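Speaker notes: Can it do the chores yet?

For the evening talk at the Woltirau public library, March 12, 2022. Slides are numbered in the file but I tend to skip, so these notes go by topic.

Opening

Say hello, say where the restrooms are, ask people to hold questions until the break unless they can't hear me.

Start with the question on the flyer. Can a machine do household chores or shop-floor chores yet? Give the short answer right away: some of them, in one place, with somebody nearby. Then say the rest of the hour is about what "some" and "one place" mean.

Ask for a show of hands. Who has a dishwasher? Who has a robot vacuum? Who has had to rescue the vacuum from under a couch? Leave time for the stories, there will be stories.

The machines we already have

A dishwasher is a chore machine and a good one. It doesn't load itself. A washing machine doesn't sort or fold. Point out that in both cases the middle of the job was automated decades ago and the two ends were left to us. The ends are the part with hands in it: pick something up, work out which way it faces, put it down where it belongs.

Same thing on a shop floor. At Jirimer the cutting and the sealing have been automatic for years. Filling the trays, turning parts over, checking that the lid sits flat and clearing a jam are still done by people. I worked on the tray line for 4 years before I moved to the technical side, so I can talk about this one without slides.

The tray story (keep it short)

The parts come down a chute in any position. A person picks one up, rolls it in the fingers without looking, and sets it in the tray the right way up. New hires learn it in a morning. We tried a single arm with a suction cup. It was fine on flat, clean parts. It lost its grip on anything with a seam, and it couldn't turn a part over unless it put it down first and came at it from another side. We built a little turning station for it, which took up as much bench as the person had used.

Point to make: the arm was strong enough and quick enough. What it lacked was a second hand.

Why two hands matter

Have the audience do this. Take a pen out of a pocket and remove the cap with one hand. Most people can manage it, and it looks awkward. Now use two. Then ask them to think through a normal kitchen job and say where the second hand comes in. Opening a jar. Peeling a potato. Putting a pillow in a pillowcase. Drying a glass. Somebody will say cracking an egg with one hand, and that's fine, let them have it.

The second hand does one of three things. It holds the object still while the other hand works. It pulls against the other hand. Or it takes the object over so the first hand can let go and get a better grip. The last one is called a handover, and it comes up again after the break.

What makes it hard

Soft things. Cloth, sponges, foam, bread. They change shape when you squeeze them, so the place you planned to grab has moved by the time you get there.

Small things. If the fingers are bigger than the object, the fingers get in each other's way. With two grippers on one small object that problem doubles.

Seeing. A camera high up sees the whole bench, but the arms can block its view of the part that matters. A camera on the wrist gets in close and loses sight of the bench. Many setups use both and then have to make sense of two kinds of picture.

Timing. If one hand lets go before the other has hold, you drop it. If neither lets go, they tug. People settle this by feel — a slight pull tells you the other person has it. A lot of arms have no good sense of that pull.

BREAK, then questions from the first half. Refill water.

Second half: the bench

Put up the slide and let people look at it before talking. 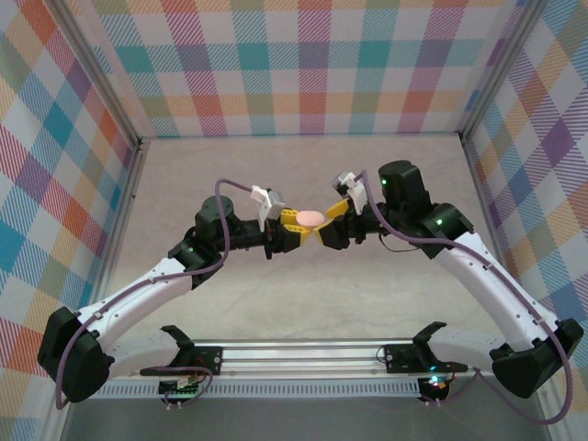 Woltirau Makers Club, Automation Group

Two arms on one rail, one small pink piece, both grippers on it. Tell people to look at the yellow fingers. The tips of the left pair and the right pair are nearly touching, and there is very little of the object to share between them. Go back to the point about small things and fingers getting in the way.

Mention the small gray camera on each gripper. Those are the wrist cameras from the first half. The purple cables running back along the arms are worth a word too, for anyone who has wired something that moves. A cable has to have enough slack for the longest reach and must not snag on the shortest one.

Somebody will ask whether the piece was being handed over or just held. Say that one still picture can't settle it, and that it is a fair question to ask of any robot photo they come across.

How to read a robot video

Things to ask, with the handout if it's been printed:

Is it playing at normal speed? Look for a "4x" in the corner.
Is a person steering it from off to the side?
How many tries were there? One good run out of 200 and 200 good runs out of 200 can look the same in a short clip.
Does the object start in the same spot each time?
What happens when it drops something?

The last one matters most to me. A person who drops a sock picks up the sock. Many machines will go on folding the air.

So, yet or not yet

Go through the list from the flyer and give a plain verdict on each.

Vacuuming a flat floor: yes, with a tidy floor.
Mowing a simple lawn: yes.
Moving boxes of one size: yes, on a shop floor, with a fence or a good safety sensor.
Loading a dishwasher: in a lab, slowly, with dishes it has seen.
Folding towels: same answer, slower.
Tidying a child's bedroom: no.
Trays at Jirimer: not yet. We may try again with two arms. I'd want it to run a full shift with no one touching it before I called it done.

If someone asks about jobs, don't dodge. Say the tray line has 9 people on it, that I know all of them, and that the work is hard on the wrists. Some of them would be glad to hand it over and some would not. Both views are reasonable and I don't have a slide for it.

If someone asks what to buy, say I don't recommend products from the stage.

Closing business

The next talk is in April, on repairing small appliances. Sign-up sheet is by the door. Chairs go back against the wall, the stacks no higher than 9. Leave the projector on until the fan stops.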